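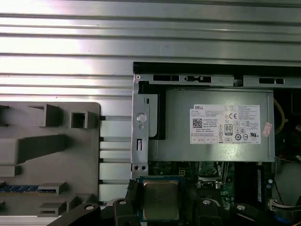
Desktop computer, case open, with Dell power supply.

Rutherford Makers' Fellowship
Members' Forum > Trading Standards > Labelling and Product Description

Thread: Draft clause 11, use of "blessed" and "prayed over" on garments and mats

Posted by: Standards_Secretary
Members are advised that the consultation on draft clause 11 of the Product Description Code has closed. The Fellowship received 156 responses. Of these, 69 supported the clause as drafted and 68 opposed it. The remaining respondents offered conditional support or commented on other matters.

For ease of reference, the draft text reads as follows:

"A member shall not describe a garment, mat, cushion or accessory as blessed, prayed over, consecrated or dedicated unless the act so described has taken place in respect of that individual item, and the member is able to state on request who performed it and in what tradition."

Given the closeness of the result, the Standards Panel has elected to invite further discussion in this forum before a revised text is prepared. Contributions should address the wording of the clause. Matters of doctrine are outside the scope of the Code.
Fidelina Mamani
Secretary, Standards Panel

Posted by: lantern_and_loom
Thank you to the Panel for publishing the figures. I was among those who supported the clause and my position has not changed.

Our customers purchase a shawl described as prayed over on the understanding that a person held that shawl and prayed. Where the words appear on a swing tag printed by the carton, and the carton is packed at a third-party warehouse, the customer has been told something that is not so. I do not consider this a question of doctrine. It is the same question as whether a shirt sold as organic cotton is organic cotton.

Posted by: S_Trevaskis
I opposed the clause and wish to set out my reasons on the record.

We dispatch from a shared facility operated by Stokevix. Every morning before the first dispatch our staff gather and pray for the people who will receive that day's orders. We have done so from the beginning of the business. Our tags say "Prayed over before it reaches you". Under the draft, that statement would be a breach, as the prayer is said for the whole of the day's orders and no person handles each singlet and pair of leggings in turn.

In my tradition a prayer said over many is no weaker than a prayer said over one. The Panel states that doctrine is out of scope, yet the phrase "in respect of that individual item" decides a doctrinal matter and decides it against us.
Shayne Trevaskis

Posted by: lantern_and_loom
With respect to Shayne, whose practice I do not doubt, the tag says "over". His explanation is that the prayer is for the recipients. Those are two different statements, and the second would make a perfectly good tag.

Posted by: S_Trevaskis
The orders are on the trolleys in the room at the time. I would have thought "over" was fair. I accept that the tag does not say so.

Posted by: quiet_harbour_mats
We manufacture yoga and prayer mats and would ask the Panel to consider a separate difficulty, namely the word "dedicated".

In the trade the word has at least two established uses. A mat may be dedicated in the religious sense, or it may be "a dedicated mat for hot practice", meaning only that it is made for that purpose. Our Skarker range has carried the second wording in its catalogue entry for several seasons. On a plain reading of clause 11 we would be obliged to name the person who dedicated it and the tradition in which that was done.

We suggest either deleting the word or inserting "in a religious or spiritual sense" after it.

Posted by: Standards_Secretary
The point raised by quiet_harbour_mats is noted and will be referred to the Panel. Members may take it that the second usage was not intended to be caught.
F. Mamani

Posted by: marigold_stitch
I am a sole trader and I have a practical concern about "able to state on request who performed it".

My aunt prays over the baby blankets. She is a private person and has asked that her name not be given to strangers. If a customer writes to me, am I required to disclose it? If so I will have to withdraw the description, and the blankets will be exactly as prayed over as they were the week before. I would also be grateful to know whether a request can come from anyone or only from a person who has bought the item.

Posted by: Wolitz_Vestments
We support marigold_stitch on this. In our own case the person is a member of the clergy acting in a known capacity and there is no difficulty, but the clause should not be written around businesses of our kind. A description of the person's role ("a member of the maker's family", "a deacon of the parish") ought to be sufficient. We would add the words "by name or by role".

On the broader matter, Wolitz supported the clause and continues to do so. We were influenced by a run of letters from customers who had been disappointed elsewhere and had concluded that all such descriptions were sales language. That is damaging to every member who uses the words with care.

Posted by: old_thimble
I must dissent from the whole enterprise. I have been a member of this Fellowship since it met in a church hall, and the Code was intended to cover fibre content, sizing, country of manufacture and returns. Those can be checked. If a member says that a headscarf was blessed, how does the Panel propose to establish that it was not? A complaint could only be resolved by asking the member, and the member will say that it was.

A rule which binds only those already inclined to be truthful has no place in the Code. I would strike clause 11 in its entirety and leave the existing general prohibition on misleading descriptions to do its work.

Posted by: lantern_and_loom
The existing prohibition has been in place throughout the period in which these tags have multiplied. I would be interested to know of a single complaint upheld under it in relation to a religious description.

Posted by: old_thimble
There may well be none. I draw the opposite inference from that.

Posted by: quiet_harbour_mats
In fairness to old_thimble, proof is a real problem, though it is not confined to this clause. Members also state that goods are "hand finished", and the Panel has never inspected a hand. A clear rule can still guide a new member who is drafting a first set of tags and does not know what is expected.

Posted by: S_Trevaskis
Having considered the replies, I am prepared to put forward alternative wording. I should make it clear that I would still prefer no clause.

"A member who describes an item as blessed, prayed over or consecrated shall ensure that the act described has taken place in respect of that item, whether singly or together with other items, and shall state on the request of a purchaser, by name or by role, who performed it."

This omits "dedicated", adopts the Wolitz wording, and limits requests to purchasers. It also omits the reference to tradition. Several of our customers do not belong to any, and neither do some of the people who pray with us in the mornings.

Posted by: marigold_stitch
I could work with that. Thank you.

Posted by: Wolitz_Vestments
We could support the alternative with one reservation. The tradition should be retained for "blessed" and "consecrated", which carry a specific meaning for many purchasers of vestments and altar linen. We have no objection to its omission for "prayed over".

Posted by: lantern_and_loom
My reservation is a different one. "Together with other items" would permit a single prayer over a year's stock. I ask that the words "present at the time" be added after "other items". A member who prays beside the trolleys is then covered, and a member who prays over a purchase order is not.

Posted by: S_Trevaskis
Agreed as to "present at the time". I have no settled view on the Wolitz reservation and would leave that to the Panel.

Posted by: old_thimble
I remain opposed and ask that this be recorded. If there is to be a clause, the version now before us is less objectionable than the first. Would the Secretary please confirm whether stock already tagged will be exempt? I have more than one drawer of printed tags and do not intend to pulp them.

Posted by: Standards_Secretary
Member old_thimble's opposition is recorded. The alternative wording, with the amendments proposed by Wolitz_Vestments and lantern_and_loom, will be placed before the Panel at its March meeting. The treatment of existing stock and printed tags has been added to the same agenda item. No change to labelling is required of any member in the meantime.

This thread will remain open for comments on transitional arrangements only.
F. Mamani

Posted by: marigold_stitch
On transitional arrangements, I would request that woven labels be considered separately from swing tags. Mine are sewn into the hem, and unpicking them marks the cloth.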